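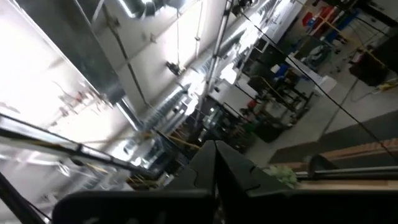
Slide 2. Where we are with the chores

Wrist view, start of the talk. Leave it up while people sit down. Two fingers, crumpled green thing on the wood next to them. Ask the room: plastic or cloth? Wait. Let them argue a bit. Then: the arm has to pick before it grips, and it sees no better than you do.

Point at the glare off the clear panel. Point at the tilt. A person cocks their head and the room stays level. Software has to work for that.

Slide 3. The question I get

"Can it clean my kitchen yet." Short answer no. Long answer is the next 18 minutes. (Check the clock here, ran over at Clalbridge.)

Slide 4. Stuff that goes OK

Hard shapes, known spot, same light. Boxes into bins. Cups if the handle faces out. Rultov shop trial: 542 tries on rigid parts, good run, say so plainly, dont undersell it.

Slide 5. Stuff that doesn't

Rags. Bags. Anything wadded up. No front, no back, new shape every time you touch it. Same trial, switched to soft items, 80 tries, and we quit early. Padmavathi Thomas ran that one, she's in the second row, credit her by name. She'll take the gripper force questions.

Clear things too. Story about the Nudell jar, keep it short this time.

Slide 6. The bench problem

Real benches are cluttered. Clamps, boxes, cables hanging across. A kid clears a space without being told. We spent all of July on clearing a space. Still not happy with it.

Homes are worse. Shop floor you can at least tape a line and tell people to stay behind it. Try that in a kitchen.

Slide 7. Money

Sowerby numbers. SKIP if past 2:40. One person with a trash bag still beats the arm on cost for cleanup. Not close.

Slide 8. What I'd buy today

Sorting hard parts, yes. Laundry, no. Wiping a table, maybe, if the table is alredy empty. Say "maybe" slowly, last time someone quoted me as yes.

Questions. Repeat each one into the mic. Water.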